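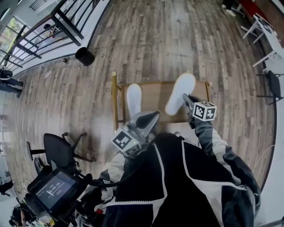
Kodumero shared workshop
Minutes of the build group meeting, 28 July 2021

Present: Mafalda Antunes (chair), Américo Baptista, Leonilde Pinheiro, Jaime Carrilho, Jaime Amaral (minutes)
Apologies: none received

Because we have two Jaimes, surnames are used for both of them below.

1. Minutes of the last meeting

Approved with one correction. Under "Arm", the motor that became hot was the elbow motor and not the wrist motor. Carrilho will correct the copy on the shared drive.

2. Hand-held grippers

The pair is now complete and both can be used at the same time by one person. Leonilde reported that the new firmware, which we call Prerkik, starts correctly on the two units. The left unit still loses its connection when the cable is pulled sideways. She thinks the fault is in the plug, but she has not yet opened it.

The marker cubes were discussed for a long time. Américo would like to glue them. Mafalda prefers screws, so that a cube can be replaced without making a new calibration of the whole unit. Agreed: screws. Américo asked that his disagreement be written here, and it is written.

It was also agreed that whoever changes a cube must write the marker numbers in the notebook on the same day. At the moment page 5 of the notebook does not correspond to what is mounted.

Action: Leonilde to replace the plug on the left unit.
Action: Américo to find suitable screws and put a bag of them in the Barua drawer.

3. Seated rig

The people who tried working from the seat had different opinions. Carrilho finds it comfortable, but he is tall. Leonilde has to stretch her legs to reach the foot board and after some time her back hurts. The board should be movable forwards and backwards. Amaral will make a drawing before anybody cuts metal.

The timer on the screen was considered useful. Mafalda asked if the digits can be larger. Carrilho says yes, it is a small change.

Cables: we still have no good solution for the loops that hang beside the operator. Clips on the seat frame will be tried first.

Action: Amaral to draw the adjustable foot board.
Action: Carrilho to change the size of the timer digits and to buy clips. 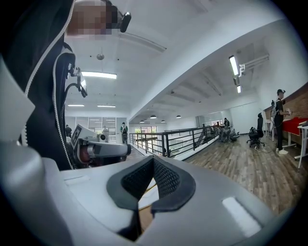 4. Arm and recorded motions

There are 731 recordings on the disk. After checking, 233 of them can be used for the arm. The others were rejected mostly for lost markers or for a wrong clock between the left and right side. Mafalda said that we should repair the clock problem before we record more, and all agreed.

The gripper for the arm itself is waiting for parts from Dravico. No delivery date was given to us.

Action: Mafalda to write to Dravico again.
Action: Carrilho and Leonilde to look at the clock problem together.

5. Other matters

The soldering iron on the long bench was left switched on again. Please look before you leave.

Américo asked for the key of the metal store. Mafalda has it and will bring it.

6. Next meeting

To be fixed by message when the parts have arrived.

Minutes taken by Jaime Amaral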